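**Dusero Home Services: working meeting on bedroom folding and storage**
October 2018, Bridstead office
Chair: Vittoria Ferri
Present: field supervisor, training lead, purchasing, stock room, scheduling (by phone from item 3)
Apologies: accounts

Minutes of the previous meeting were accepted with one correction. The shelf depth given under item 4 should read 40 cm.

### 1. Knitwear on the bed

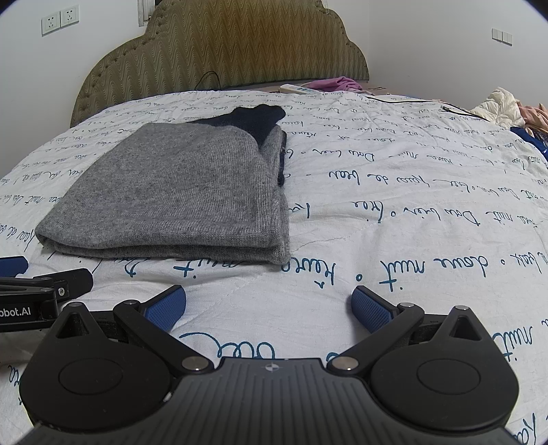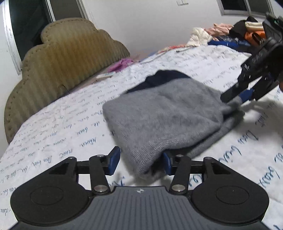 *Item 1: gray knit on the bed, navy piece behind it.*

1.1 The training lead reported on folding on the bed compared with folding on a table. Most Bridstead bedrooms have no table of usable size, so the bed remains the standard surface. The duvet is to be pulled flat before any knitwear is laid on it.

1.2 The target shape for a gray sweater of this type is the plain rectangle in the first picture. The second picture shows a rough fold, with creases at the upper right and the ribbed corner hanging down. The field supervisor asked whether a rough fold is acceptable as an intermediate stage. Agreed that it is, as long as the piece does not go to the shelf in that state.

1.3 Fold order for heavy knits, confirmed:

- Lay face down, hem toward the person folding.
- Bring in one side to the center line, sleeve laid straight down the back.
- Repeat on the other side.
- Fold the hem up once, then once again if the shelf requires it.
- Smooth from the center outward with the flat of the hand. Do not pull on the ribbing.

1.4 Dark and light pieces. In both pictures a navy item is next to the gray one. Purchasing raised lint transfer onto dark knits from fuzzy surfaces. The stock room has had two complaints on this, both from Valentini households. Agreed to fold one piece at a time and to move the second piece clear of the first before starting. A sleeve left underneath tends to be folded in with the wrong garment.

1.5 Finished stacks are to be kept by color, dark at the bottom. The training lead noted that this conflicts with the client's own order in some homes. The client's order takes precedence where one is written on the job sheet.

### 2. Clearing the bed before folding

2.1 The room in the first picture has a remote control and a pink garment near the head of the bed, and a black cord across the duvet. The current checklist says "clear the bed" and gives no detail. Revised wording, agreed:

- Remote controls go on the nightstand, or on the nearest level surface if there is none.
- Cords are lifted off the bedding and left plugged in as found.
- Loose garments are set aside on the same bed, at the foot, and folded last.

2.2 The field supervisor asked that staff not decide for themselves whether a loose garment is clean. It is folded and left visible on top. No objection.

2.3 Shaped and buttoned headboards. The scalloped green one was discussed briefly. Nothing is to be hung over or leaned against an upholstered headboard. Dusting with a soft brush only. Brush to be added to the bedroom kit.

2.4 Printed duvet covers. The white cover with the blue script is a useful case, as the lines of writing show at once whether the cover is lying straight. Printed text is to read from the foot of the bed unless the client asks otherwise.

### 3. Shelf boxes

3.1 Purchasing presented the Jokance fabric box. The sample is 220 mm high and fits the standard shelf with room for a hand above it. The stock room loaded it with folded knits and found that the base sagged. A stiff insert is sold separately.

3.2 Drawers at the Valentini addresses have an inside width of 850 mm. Two stacks of sweaters side by side fit without compression. Three do not, and staff have been forcing them. To be stopped.

3.3 An order of 200 boxes was proposed. The chair declined to approve the full quantity until the insert has been tested. Purchasing to obtain inserts and repeat the load test with the heaviest knits available.

3.4 Scheduling asked whether boxes will add time to the visit. The training lead expects a longer first visit and no change after that. To be checked against job sheets.

### 4. Labels

Deferred. The label printer is still out for repair. Handwritten cards are to be used in the meantime, block capitals, one card per box.

### 5. Other business

5.1 The stock room reported that the bedroom kits are being returned without the lint roller. Kits are to be checked at hand-in and signed for.

5.2 The wording in 2.1 replaces the existing line on the checklist. Old copies in the vans are to be removed.

### Actions

| Item | Action | By |
|---|---|---|
| 1.3 | Issue fold order as a single sheet | Training lead |
| 1.4 | Reply to the two lint complaints | Vittoria Ferri |
| 2.3 | Add soft brush to bedroom kit | Stock room |
| 3.3 | Inserts and repeat load test | Purchasing |
| 3.4 | Compare visit times | Scheduling |
| 5.2 | Replace checklist in vans | Field supervisor |

Next meeting at the Bridstead office, on completion of the load test. Items 3 and 4 carried forward.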